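Chamado 3111 – Coloração para cobertura de brancos, resultado irregular
Produto: Vevby creme, castanho médio
Situação: resolvido

Relato da cliente
Apliquei a coloração em casa no domingo. O comprimento ficou na cor da embalagem, mas os fios brancos das têmporas e da risca continuam aparecendo, com um tom meio amarelado. Deixei agir o tempo do folheto. Lote 1612. Já usava a mesma cor antes, sem problema.

Primeira resposta do atendimento
Obrigado pelo contato. Precisamos saber: por onde começou a aplicação, se o cabelo foi lavado no mesmo dia, se usou óleo ou finalizador e quantas bisnagas foram misturadas. Não reaplique o produto antes da nossa orientação.
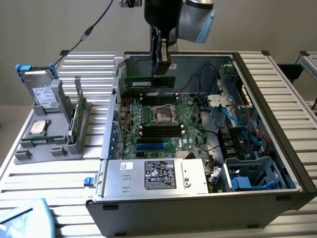

Resposta da cliente
Comecei pelas pontas e deixei as têmporas por último. Não lavei no dia, mas tinha passado óleo Daris na noite anterior, inclusive na raiz. Usei uma bisnaga só. Meu cabelo vai até o meio das costas.

Análise
Lote verificado, sem outras reclamações. Causas prováveis: pouca quantidade para o comprimento, resíduo de óleo na raiz e tempo menor nas têmporas, que receberam o creme quase no fim.

Orientação enviada
Lavar com xampu sem condicionador na véspera e não usar óleo. Fazer o teste de mecha e o de alergia conforme o folheto. Misturar 2 bisnagas quando for pintar tudo. Começar pelas têmporas e pela risca, em mechas finas, e contar o tempo a partir do fim da aplicação. Para corrigir agora, pintar somente a raiz.

Retorno da cliente
Fiz só a raiz. As têmporas cobriram bem, a risca ficou um pouco mais escura que o resto, mas dá para usar assim.

Chamado encerrado. Diferença de tom na risca anotada no cadastro.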